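Poltholm Workroom Refit: Progress Report to the Fivano Small Grants Fund

Second report, covering the period up to the end of June
Written by Ji-hoon Woo

Hello again! Your form asks for what we did, what we spent, what changed and what's left, so I'll more or less stick to that order, though I know from last time that I wander. The first report was mostly me complaining about delivery dates, and I'm happy to say there's a lot more room and a lot less complaining in this one.

What we did

When I last wrote, we had emptied most of the big room into the corridor and were waiting on the shelving from Yau. It came in two loads. The first load was all uprights and no shelves, which made for a funny afternoon, and the second load turned up nine days later with everything else plus a bag of brackets that don't fit anything we own. I've kept the brackets. (If another grantee of yours is missing a bag of brackets, please put them in touch.)

We put the shelving up over two long evenings. I had wanted it along the window side, as you may remember from the floor plan in the application, and I changed my mind once we were standing there with the parts. Shelves on that side would have eaten the daylight, and daylight is the best thing the room has going for it. So the open unit went against the brick wall at the back, with the tall cabinet to the right of it. It meant moving a stack of old display boards that had been leaning on the bricks for longer than I've worked here, and behind the boards we found an extension lead, two mugs and a perfectly good broom.

Then came the sorting, and I underestimated it badly. I'd put down four sessions in the plan. It took 19. Part of that was people being people: you pick up a box of cables, you start untangling, somebody walks by and says "oh, is that where that went" and there goes half an hour. But a good chunk of it was that we didn't have a rule for what stays. We had a rule for where things go, and no rule for whether they should be in the room at all. Once we settled on one (used in the past year, or needed by a named person who will come and say so out loud) it went a good deal faster.

The bins have been a big help. We went for see-through ones wherever we could get them, and plain white where we couldn't. I'd happily have everything see-through. With the white ones people lift the lid, look in, put the lid back crooked and move on, and after a few rounds of that the stack leans. Cardboard boxes are still with us too, on the higher shelves, and I'd hoped to be rid of them by now. They're for the light stuff that we reach for once in a blue moon, so I've stopped losing sleep over them.

The tables were the other big item. You funded one good-sized work surface and we ended up buying smaller ones instead, with your okay by email. I'm very glad we asked. A small table can be pulled out, used by one person and pushed back, and the big one we'd priced would have sat in the middle of the room like a parked car. The little white one is everybody's favorite. It gets used from the moment the door is unlocked, and there's been some mild competition for it.

We've also been trying out tape on the tabletops. It's cheap, it comes off, and it means you can mark out a working area without drilling or painting or having a long meeting. Black tape shows up beautifully on white. It took me three goes to get the corners square and I'm still not inviting anybody to measure them.
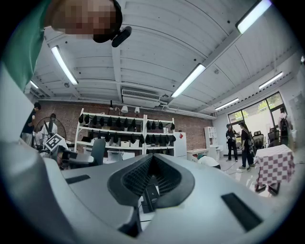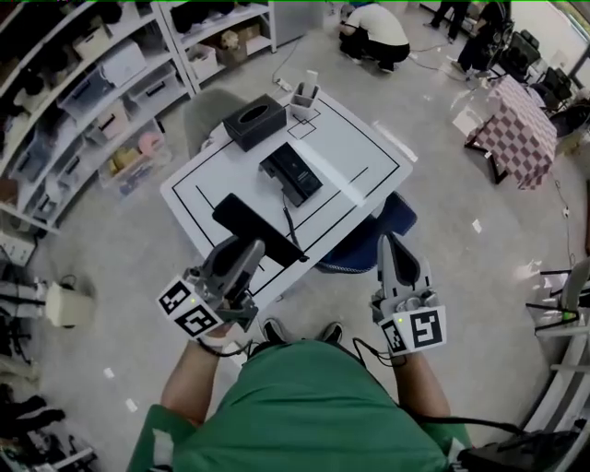
Hendik Workroom Team, Poltholm

What changed

The main thing is that there's a floor now. I know that sounds silly in a report, but in the application I described a room where you had to turn sideways to reach the cabinet, and that was no exaggeration. Now two people can be getting something done at opposite ends and a third can sit down at the white table with whatever they're working on, and they don't have to keep standing up to let each other past. We have people working there in the mornings who used to book a room across the yard.

The second thing is finding stuff. Before, the honest way to find a thing was to ask the one person who'd been there longest. I timed a few hunts back in the winter, mostly out of spite, and the worst was a roll of tape that took most of a lunch break. Now the everyday things live low down and in the open – and the table things stay on the table. Tissues at the far edge and pens in the little white holder at the corner, with a bit of white tape marking out a spot right next to it. It's such a small thing and I'm so pleased with it. The pens have stayed put for weeks.

Seating I'd call a partial success. We have enough chairs, and that wasn't true before, but they're a family of strangers: a gray one, a blue one, a gray-green one, black ones on top of that. Replacing them was never in the budget and I'm not asking. I only mention it because your last visitor asked if we'd "chosen a color," and the answer is that the chairs chose us.

The pink-and-white checkered cloth also came up on that visit, so for the record: it's staying. It went over one of the tables as a stopgap when the top was scratched up, and then people got fond of it. It wipes clean and it cheers up that side of the room, where everything else is white, gray or black.

Light and air. We didn't spend any of your money here but you asked about it. The long ceiling lights were fine as they were. The two little white lamps hanging by the shelves were already there, and now that there's something under them worth looking at, they've come into their own. The air-conditioning unit has had its filter cleaned and I'm told it should be done twice a year. I've put it on the wall calendar in red.

What we spent

The grant was $3,218. We've spent $3,194 of it, so there's $24 left, and I'd like to put that toward a label printer refill if you don't mind. The biggest single line was the shelving from Yau, then the tables, then the bins and lids. Delivery cost more than planned, twice over thanks to the split load, though Yau did knock the second charge down when I called and was (I thought) extremely polite. The tape cost next to nothing. All the receipts are in the folder that goes with this report, in date order, except for the one that went through the wash in my jacket. Yau has sent a copy of that one and it's at the back.

We also bought a box of 500 stick-on labels, and I should come clean that we've used up nearly the whole box. Half of those were a first attempt with a numbering system I was very proud of. It had a letter for the shelf, a number for the tier and another number for the bin, and after two weeks I was the only person in the building who could read it. We peeled them off and wrote what's in the bin. "Short cables." "Long cables." "Clamps." Much better, and the peeling was oddly relaxing.

What didn't go so well

Cables on the floor, still. The shelves have been sorted and the tables are mostly under control, but anything with a plug ends up trailing across something, whether that's the tabletop or the floor down by the equipment. We tried clips along the table legs and they popped off the first time a chair went by. I'd like to try a strip down the wall with sockets at table height, which is a job for the building and won't come out of this grant. I've asked. I've been told "after the summer," and I've written that on the calendar too, in pencil.

The low corner to the left of the shelves is the other sore spot. Big awkward things gather there. They're in use, so they pass the one-year rule, and they're too large for any bin, so they sit on the floor. My current idea is a low platform on wheels. Someone else on the team thinks a low platform on wheels is just a slower way of having things on the floor, and we haven't settled it yet.

And I had promised you a tidy-up rota. We made one, it was followed for a while, and then it became a piece of paper. What's doing better is the last ten minutes of the day: whoever's in the room at ten to five puts back whatever is nearest to them, whether it's theirs or not. It isn't written down anywhere, apart from here I suppose.

What's left to do

Finish the relabeling on the two lower tiers. Get matching lids for the bins that came without (Yau says they're back in stock). Go through the tall cabinet, which I've been avoiding – it was shut all through the sorting and I'd like a full day and a second pair of hands for it. Send the spare display boards over to the Hendik front office, who have said yes to them and may not remember saying yes. And re-square that tape.

If you'd like to come and see the room, mornings are best, any time after nine thirty. The side door sticks, so give it a shove. The receipts folder is in the same envelope as this, and the signed spending form is clipped to the front of it.

Ji-hoon Woo
Hendik Workroom Team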